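I bought this one after Raluca Tănase went on about it for a whole train journey, and I'm glad I gave in, even if I've ended up arguing with it more than she did. The Quiet Argument by Orestis Athanasiadis is a book about whether religious experience counts as evidence for anything. It's 336 pages, the print is small, and I read most of it in bed with a pencil (which my other half did not love).

First thing to say is that it's readable! I've struggled through a fair bit of philosophy of religion over the years and a lot of it is written as though the reader were being punished. Athanasiadis writes like someone talking across a kitchen table. He starts with a woman he calls Justine, who has a sudden sense of being forgiven while waiting for a bus in the rain, and he keeps coming back to her all the way through. Is she entitled to believe what it seemed to tell her? Would it matter if she'd been tired, or hungry, or brought up in a church? By chapter 4 I felt I knew her quite well.

The middle section is the best of it. He takes the old idea that we should trust how things seem to us unless we've a good reason not to, and he gives it a really fair run before he starts poking at it. I'm a lapsed Methodist who turns up at Christmas, so I've no great stake either way, and I changed my mind 2 times in one evening.

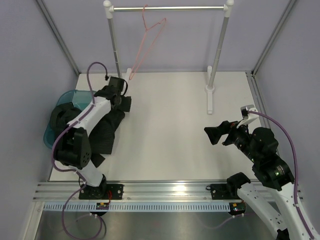

Where I got cross was the chapter on disagreement between religions. People in different traditions report experiences that seem to point to quite different things, and he knows it's the big problem for his view, and then he gives it 22 pages and wanders off into a story about his grandfather's village. It's a lovely story! But I wanted him to stay put and deal with it. Szabolcs Fekete's reply, printed as an appendix, presses him on exactly this and I thought Fekete had the better of it.

The notes are at the back, which I hate, and the index is thin. I went looking for "prayer" and it wasn't there at all. Mavromatis, who publish it, have done a nice job on the cover and the paper though, and my copy has survived being dropped in the bath (only a corner, but still).

Should you buy it? If you already know the field, borrow it and read chapters 5 to 8. If you're new to all this and fancy something that won't talk down to you, yes, go on. Our reading group in Bramstead is doing it in November and Sofia Psarras has already told me she thinks I'm being far too kind about the bus stop.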